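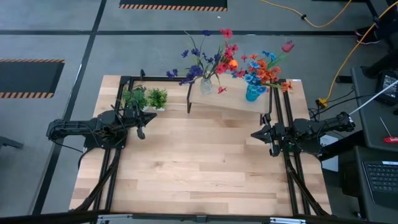
Small Table, Big Flowers: What I Learned Styling a Tabletop Display
Student project report, Interior Display and Styling
June 18, 2025

So my project was a flower display for a plain wooden table, and I picked it because I thought it would be easy. I had a whole plan with a color wheel and everything. By the second week the color wheel was in the recycling and I was moving one vase back and forth across a shelf for most of an afternoon.

The assignment

We had to dress one piece of furniture using only things that could be packed away again – no paint, no nails, nothing permanent. The instructor, Rosemarie Engelhardt, also wanted us to leave part of the surface usable. Her words were "someone has to be able to put a sandwich down." I took that pretty literally and kept the whole front half of the table bare, with everything pushed toward the back.

The table and the shelf

The tabletop is pale butcher block, and I love it. The stripes in the wood do a lot of the decorating for you. My first sketch had a cloth over it (a blue one from home) and I'm so glad I dropped that idea, because you would have lost all of the grain.

The little shelf was a late addition. It's wood with black metal legs, and it stands at the back to lift the flowers up. Before that I had everything flat on the table and it looked like a checkout counter. The shelf does sit at a bit of a tilt, and I went back and forth on squaring it up. I kept it that way. Edit Nyitrai, my project partner for the first half of the term, thinks this was the wrong call and asked me to write that down, so there you go, Edit!

The bouquets

I had 100 dollars for the whole project and most of it went on stems. I went with artificial flowers, partly so I wouldn't have to start over every week and partly so I could bend things the way I wanted.

The first bouquet is in a clear glass vase. The stems are long and thin and they fan out a lot, with dark blue and purple on the left side and red and pink on the right. There's one small orange bud in with the reds, and I put it there so the vase would have something to say to its neighbor.

The neighbor is the teal-blue cup vase, which is much more crowded. Orange flowers, light blue ones, little red buds, and then a single red tulip on a long green stem leaning out of the top to the right. The tulip was in and out of that cup more than anything else in the project. Straight up, it looked like a flagpole. Leaning, it looks a bit like it's trying to leave the party, which I like a lot more.

If I did it again I'd thin out the cup. I think I was scared of gaps.

The potted plants

Two small plants stand on the table to the left of the shelf, one a bit taller with darker leaves and the other a bushy bright green one in a white pot. I wanted some plain green down low because the bouquets are so busy. I tried the plants on the shelf too, one at each end, and it came out stiff and way too matchy.

What people said

At the April check-in I still had the flat version, and the main comment was that it felt heavy in the middle. Fair. The shelf version got a much better reaction, although two classmates wanted the bouquets swapped so the tall fan was on the right. I tested that for one session and switched back. The blue and purple side seemed to sit better closer to the greenery.

Things for next time

Start with the shelf and build down from it. Buy fewer orange stems. Take notes while I'm working and not on the bus afterward, because half of mine just say "better??" with no clue what was better. Also I'd like to try one vase only, with the same table, and see if I can stand leaving that much of it empty.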